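Workshop Help > Robots and Automation > Arms and Grippers

Last updated: December

Arm grabs small parts well but keeps losing cloth in a sloped-sided bin

Cheuk-hei Siu
We have a second-hand arm set up in the shared workshop at Jornodville, with a metal bin clamped to a plywood table. The gripper is a small one I put together from a Liao kit. Rigid things are fine. Cloth is the problem. The fingers close, the controller reports a grip, and on the lift the cloth slides out or only one layer comes up. I have logged 407 attempts on a duster-sized cloth and 251 held to the top. Closing force is already at the limit of the servo. Is this a matter of finger tips, approach height, or something in the controller settings?

Kwok-wai Chow
Get a suction cup. Fingers are no use on fabric.

Mei-kuen Au
Suction will leak through most woven cloth, so I would leave that alone. I run a similar bin at home and had the same fault. Check these in order.

Approach height first. If the tips stop above the floor of the bin they take the top fold only. Bring them down until they touch, then back off by the thickness of one layer. A bin floor is seldom level with the table, so measure at the middle and near each wall and store the values separately.

Next, the opening. Mine was set to full width, which pushed the cloth flat before the fingers met. Opening to a third lets them gather a ridge. Aim for the centre of the heap, where there is most slack.

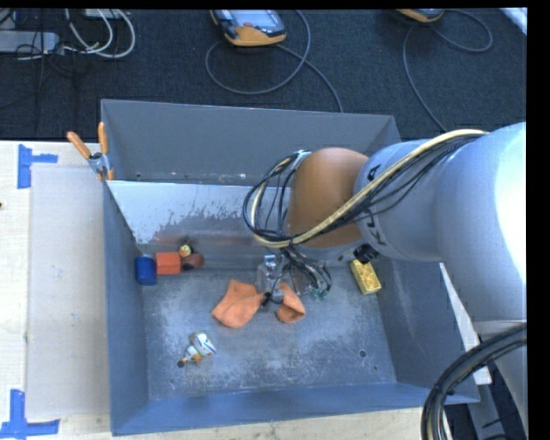 Then the lift. Raise slowly for the first 5 cm and pause before going to full speed. If the cloth is going to slip it tends to do so in that stretch, and you can retry without moving the arm across the bin. Keep hard objects back against the wall while you tune this, or a finger will catch one and the grip reading will be meaningless.

Your "grip" signal is probably motor current alone. On the Vovusum board I use, thin cloth and bare fingers touching each other give nearly the same figure. Compare the final finger position as well.

Last, tie the gripper wires to the arm with enough slack for the wrist to turn. A tight loop was pulling one of my fingers off line at certain angles.

Cayetano Villalobos
Agree on height. I would add thin rubber on the tips, glued and trimmed flush. Mine needed replacing after 1,000 cycles. The Ita firmware has a slow-close option which also helped a little, though I did not test it on its own.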